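作業室 定期安全点検表(コメント付き)

対象:Torkau棟 1階 組付け作業室
点検日:2018年11月6日
点検者:Malte Lindemann
立会い:Vy Khúc
前回点検:3月(Arne Reinholz)

記入方法:良=そのまま使用可、注意=使用可だが次回までに処置、不可=処置が済むまで使用しない。コメント欄は空欄でもかまわないが、「注意」と「不可」には必ず記入する。

1. 床と通路

1-1 通路の幅が確保されているか:良
1-2 床に油、水、ねじ類が落ちていないか:注意
入口寄りの棚の下にM4の座金が数個。その場で拾った。前回も同じ場所で指摘がある。棚の最下段に浅い箱を置いているので、引き出すときにこぼれるものと思われる。
1-3 床の目印テープが剥がれていないか:注意
窓側の角が30センチほどめくれている。つまずくほどではない。貼り替えはJannik Fuchsに依頼済み。
1-4 非常口の前に物がないか:良

2. 作業台

2-1 天板のがたつき:良
2-2 脚の固定ボルト:良
増し締めを実施。緩みなし。
2-3 天板の縁の欠け、ささくれ:良
2-4 マットの浮き、反り、ずれ:良
3月の点検で手前側の反りを指摘したが、重しを載せて一晩置いたところ平らになったとのこと。今回は指でなぞっても段差を感じなかった。
2-5 マット上の切り傷、へこみ:注意
カッターによる浅い傷が一か所。小物が引っかかる深さではないが、カッター作業は隣の台で行う決まりになっている。Vyから全員にもう一度伝える。

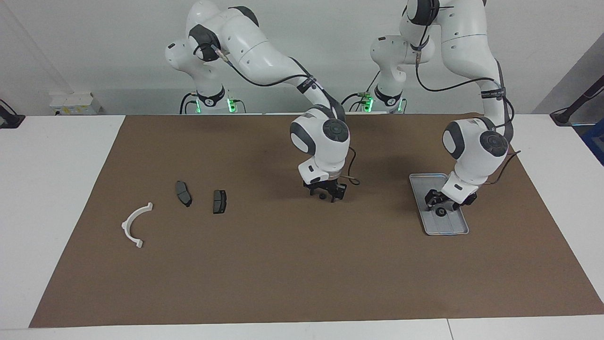 2-6 台上に作業と関係のない物がないか:良
飲み物の持ち込みは前回より減った。点検時は見当たらなかった。

3. 部品トレー

3-1 縁のばり、変形:良
3-2 トレーの滑り:注意
Böttcherから入れた分は底が滑りやすい。軽く押すと動く。滑り止めシートを敷くか、従来品に戻すかはDirk Kramerが決める。それまでは使用を続けてよい。
3-3 部品の混入:不可
保管棚のトレー番号152に、別の寸法の部品が混ざっていた。表示札は正しい。中身をすべて出して選別し直すまで使用しないこと。赤札を付けた。
3-4 表示札の読みやすさ:良
3-5 積み重ねの高さ:良
上限は10枚。現在の棚では超えている列はない。

4. 電源と配線

4-1 差込口の焼け、ひび:良
4-2 電源タップの合計容量:注意
棚側のタップにPralardの集塵機と暖房器が同時につながっていた。合計すると2000ワット近くになる。暖房器は壁の差込口に移した。冬の間は元に戻されやすいので、タップに注意書きを貼る。
4-3 床をはう線の保護:良
4-4 漏電遮断器の試験:良
試験ボタンで動作を確認。復帰も問題なし。

5. 照明と換気

5-1 作業面の明るさ:良
5-2 蛍光灯のちらつき:注意
奥から二番目の灯具。点灯直後だけちらつく。管の在庫がないため発注する。
5-3 換気扇の音、振動:良
5-4 吸気口の埃:注意
掃除機で吸ったが、網の裏側に残っている。取り外しには脚立が必要なので、次の清掃日に二人で行う。

6. 保護具と非常用品

6-1 保護眼鏡の数と傷:良
6-2 手袋のサイズ別の在庫:注意
Mがほぼない。LとSは足りている。
6-3 救急箱の中身と期限:良
洗眼液を新しいものに交換した。
6-4 消火器の圧力と設置場所:良
6-5 非常停止ボタンの周りに物がないか:良
6-6 非常停止ボタンの表示:注意
表示の文字が薄い。遠くからは読みにくい。Pinbridgeの在庫に同じ札があるはずなので、Arneに確認してもらう。

7. 処置のまとめ

トレー152の選別:Vy Khúc、最優先
床テープの貼り替え:Jannik Fuchs
トレーの滑り対策の決定:Dirk Kramer
蛍光灯とM手袋の発注:Malte Lindemann
吸気口の網の清掃:JannikとVy
非常停止の札:Arne Reinholz
タップの注意書き:Malte Lindemann
カッター作業の周知:Vy Khúc

全体のコメント
前回の指摘のうち、マットの反りと救急箱は処置済み。棚の下の座金だけが残っている。浅い箱をやめて蓋付きの箱に替える案をVyが出しているので、次回までに一段だけ試す。不可の項目は3-3のみで、ほかの作業は通常どおり行ってよい。赤札は選別を終えた人が外し、外した日をこの表の裏に書いておくこと。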